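How to budget for a two-arm robot bench without running out of money halfway

Last updated May 2018

I've now helped plan three of these benches, and every time the arms themselves were the easy bit to price. You get a quote, you gulp, you type it in. What ate the budget was everything round the arms – the sockets, the leads, the brackets, the table that wobbled. So I've written down the way I do it now, mostly so that Duyên Đoàn can stop forwarding my old emails to people.

I'm assuming you're a small workshop or a teaching lab, you want two light arms working on a tabletop, and you've got a fixed pot of money that somebody else has to sign off. If you're fitting out a factory line, a lot of this will be far too small for you.

Step 1. Write down the job before you look at any arms

One sentence is plenty. Ours was "pick up small plugs and adapters from a table and pass them from one hand to the other". It's a dull sentence, but it told us nearly everything: light loads, short reach, two grippers that can meet in the middle, and fingers narrow enough to hold something small without knocking over its neighbour.

I skipped this the first time and spent a happy fortnight comparing payloads (I do love a spec sheet!). We very nearly bought arms that could lift a car battery, for a job where the heaviest thing on the table was a charger.

Step 2. Split the pot into four lines

I use arms, grippers, bench and power, and spares. Keep them on separate rows in the spreadsheet and don't let them borrow from each other until the quotes are in. For our last bench, on top of the arms, we set aside 3,000 pounds for the pair of grippers and their mounting plates, 2,000 for the table, cabling, power and computer bits, and 900 for spares. Yours will be different, but please don't leave the last row blank and promise to come back to it. I've done that, and you don't come back to it.

Step 3. Get the gripper and the plate quoted together

This catches so many people. The gripper comes from one supplier, the arm from another, and the bolt holes don't line up. You then need a plate in between, and if you haven't planned for it you'll be paying a machine shop to hurry.

We asked Vurketano to quote for grippers, plates and screws as one item, with a drawing of our wrist flange attached to the email. Insaurralde came back a bit cheaper on the grippers alone but wanted us to sort out the plates, and by the time Hưng Khổng had added those in, the saving had gone. Ask for the lead on the gripper to be long enough for the arm at full stretch as well. A lead that reaches nicely when the arm is folded is no use to you.

Step 4. Plan the table and the power on paper, at full size

Tape some lining paper to a table and draw round where everything goes. Mark where the arms sit, how far each can reach, and the patch in the middle where both grippers can get to the same object. That patch is always smaller than you think, and it's where all your work happens, so let it decide the size of the table.

Then do the sockets. Count every plug you'll need: each arm, each controller, the computer, the screen, anything the grippers need, and a charger or two that'll turn up whether you planned them or not. Check the plug types on the quotes too. If your arms come from abroad they may arrive with a plug you can't use, and proper leads cost more than you'd like when you're buying them in a hurry.

Think about where the power strips live. I like any strip near the work kept off the tabletop, up on the wall behind it, with its switch where a person can get at it. A hook will do for a light one, but check what weight the hook is rated for, and run the lead down behind the table where an arm can't catch it.

Cables want their own row as well. Allow for clips, sleeving and a few spare lengths, and decide early whether they'll go over the table or down past the front edge. We budgeted 100 for this and spent almost all of it in the first afternoon. I also put coloured bands on the arms into the same row – they cost pennies, and "check the green one" is so much quicker than "check the right one, no, my right".

The grippers close together over the middle of our table, with a small white plug between them and the power strip hung on the wall behind:
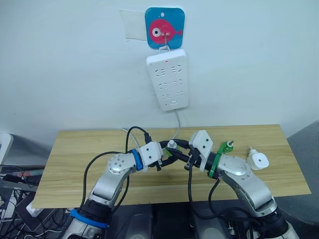
Step 5. Spend the spares money on purpose

Make a list of what would stop you working for more than a day. For us it was gripper fingers, one gripper lead, the right fuses and a power adapter. Order those with the main kit so you only pay delivery once. Wostari let us add the fingers to the same order and kept the price the same for a second set, but I had to ask.

Whatever's left on that row, leave it alone until December or whenever your year runs out. Something will want it.

Step 6. Ask these before you sign anything

How long is the wait, in writing? Who pays if a part has to go back? Does the software need a yearly licence, and what happens to the arms if you stop paying it? Is there a training day, and can two people come for the price of one? (Wikier said yes to that last one, rather to my surprise.)

Send the same list to every supplier and paste the answers next to the prices. When you take the sheet in for sign-off, bring the lining paper too and spread it out on the desk. Hưng did this for our last bench and we had the go-ahead before the tea had cooled.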